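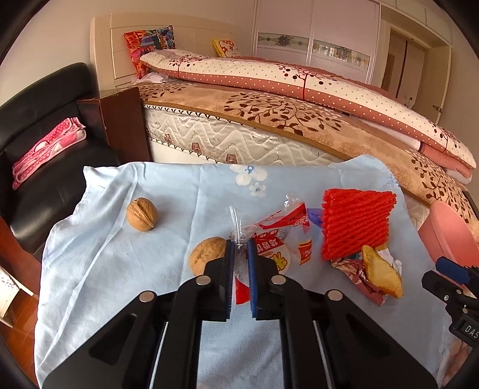

Gripper with blue finger pads over a snack wrapper, walnuts and a red foam net sleeve on a light blue cloth.

Plededance Hand Gripper: Frequently Asked Questions

Last updated 14 May 2026

General

What is Plededance?
Plededance is a hand-held parallel gripper you can build at home or in a shared workshop. You carry it by hand and use it to pick up small household things. The same finger design also bolts to the Furex desktop arm, so anything you learn about grip by hand carries over when you move to the arm.

Do I need a workshop?
No. Most of the assembly fits on a desk. You will need access to a 3D printer for the side plates and finger arms, and a drill for cleaning up the bolt holes. If you don't own a printer, many shared workshops will let you book one. The full set of parts takes two print sessions.

How much does it weigh?
The current version is 656 grams with the handle fitted. The older version was heavier and tired the wrist after a short time.

Building

Which material should I print in?
PETG is what we use. PLA works for a first try but the finger arms creep if the gripper is left clamped shut for a few days.

My fingers do not close evenly. What is wrong?
Usually one of the pivot bolts is too tight. Back all of them off a quarter turn, close the fingers by hand, and tighten again from the side plates upward. If one finger still lags, check the linkage for stringing left over from the print.

What are the finger pads made of?
Soft silicone rubber. The pads in the Purkent parts kit are 6 mm thick. You can cut your own from sheet, but stay under 8 mm or the fingers will not close fully on thin items. The color makes no difference to grip.

Can I glue the pads on?
Yes, with a silicone adhesive. Ordinary super glue peels off silicone within a day or so. Leave the pads overnight before you use them.

Testing

What should I practice on?
Things you have in the house. We like a mix of hard and soft: whole walnuts, crumpled snack wrappers, a foam net sleeve of the sort that comes on fruit. Walnuts show you whether the pads line up. Wrappers show you whether the tips meet.

Can I test on a bed or a sofa?
Yes. Lay a plain or lightly patterned cloth down first. Soft surfaces give under the tips, so you can press down a little without bending anything. A hard table is less forgiving, and you should try one before you call the build finished.

Why do clear wrappers slip?
The film is thin and slides against itself. Pinch a fold that stands up from the surface instead of a flat part. Wipe the pads with a damp cloth if they have picked up oil from food.

Does it work on food?
It will pick up a piece of fried snack, but the pads are not food safe. Don't eat anything you have gripped.

Parts and help

Where do the print files live?
On the downloads page, under Jabłońska, which is the name of the current release. Files from before November are kept in the archive folder and do not fit the new side plates.

Can I buy just the bolts?
Yes. Purkent sells them in bags of 7. Any hardware store equivalent will also do if the thread matches the parts list.

A part in my kit is missing. What now?
Check the inner bag first, as the small washers are packed separately. If it still isn't there, use the contact form and include the number printed on the kit label.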